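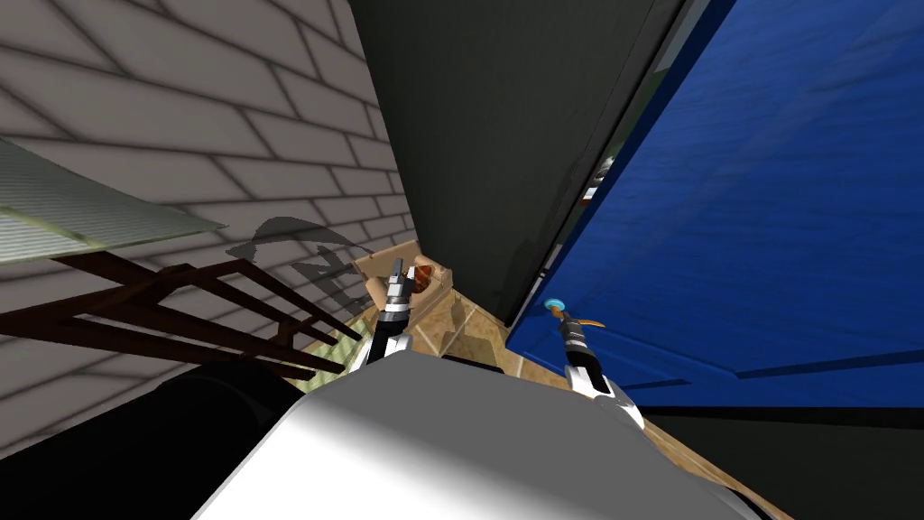 Progress report to Castberg: Stista planning and control software

Period covered: March through June
Prepared by: Gerurell, software group

1. Summary

The main goal for this period was to get the two-arm planner running end to end in simulation, with doors and loose food items in the same room. That part is done. The planner now takes a room layout, picks an arm for each target, and sends joint commands without anyone editing waypoints by hand. Recovery after a missed grasp is behind schedule and moves into the next period.

2. Simulation runs

We logged 793 runs on the current build. Of these, 494 finished the full task with no operator reset. Most of the rest stopped at the door, where the planner asked for a wrist pose the arm could not hold once the base had moved. A smaller group stopped because the perception module lost the target when an arm passed in front of it.

All rooms are viewed from the robot's own head camera, looking down over the body. We kept this view because the perception module has to cope with its own arms and torso taking up a large share of the pixels.

3. Perception

Door handles and knobs used to share one label. They now have separate labels, and the planner chooses the approach direction from the label.

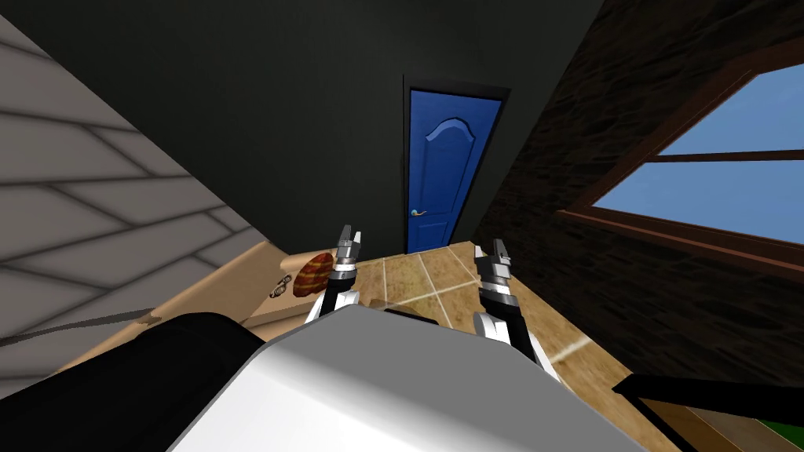

The self-mask, which removes the robot's body and arms before detection, was rewritten. It now runs inside the control cycle and takes about 6 milliseconds. Patterned walls and floor tiles still produce false edges at steep head angles. We have a filter for this in testing but have not merged it.

4. Planning and tooling

Base motion and arm motion are still planned in turn. Planning them together is the likely fix for the door failures, and a first version is on a branch. The Athumani replay tool can now step through a run and show the planner's chosen target at each tick. We used it to sort the failed runs into 13 categories, and the list is in the shared folder.

5. Next period

Merge joint base and arm planning. Finish grasp recovery. Repeat the full set of runs on the same rooms so the results can be compared directly. No change to the budget is requested. We would like Castberg's approval to move the grasp recovery milestone to September.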